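About Sokico

Sokico makes suture practice pads and runs the bench courses that go with them. The company occupies two units on the Dimitriou estate: one for casting and curing the pads, one for teaching. Our customers are surgical skills centres, veterinary schools and hospital training departments.

What we make

The main product is the Luvero pad, a tissue-like sheet intended for repeated stitching and knot tying. It is supplied in two grades. The soft grade tears if a thread is pulled upwards while the knot is being laid down, and is meant for learners who need to feel that fault early. The firm grade tolerates more tension and is used for timed work. Both can be ordered plain or stained.

Pads are cast in batches of 28. One pad from each batch is kept back and stitched along its full length, and the batch is released when the held pad shows no splitting between entry points. Current output is 3000 pads a year.

We also supply thread for practice use only. Dark thread is the standard choice, as it can be followed easily against a pale or reddened surface. It is not sterile and must not be used on patients or animals.

How we teach knots

Courses are limited to 14 places and last 2 days. The first day is spent on hand ties and instrument ties with ordinary needle holders. The second day covers the same knots tied with jointed instruments, where the learner has to judge tension by eye.

Work is assessed at close range. The assessor looks at how the knot sits on the surface, whether the throws are square, the length of the tails and the state of the cut ends. A frayed tail is recorded, but does not fail the knot by itself. Slack between the throws does.

Dark thread running down past closed jaws, with a tied knot and its two short tails directly under the tips; the right-hand tail has splayed into a tuft.
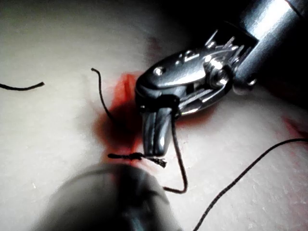

Materials and disposal

Used pads are not returned to us. They can go into general waste once needles and thread ends have been removed. Unused pads should be stored flat, in the sleeve, away from direct light - a pad that has been stored folded will keep the crease and should not be used for assessment.

Ultance

Ultance is our record sheet for knot assessment. It is printed on one side of A4 and has a line for each knot, with columns for throws, tails, seating and surface damage. Centres that buy pads may copy it without charge. The present version is dated 2018-01-24 and replaces all earlier sheets.

Orders and visits

Pads are sold by the box. Orders are accepted from institutions and from individual trainees. The teaching unit can be visited by arrangement, except in February, when it is closed for maintenance of the benches.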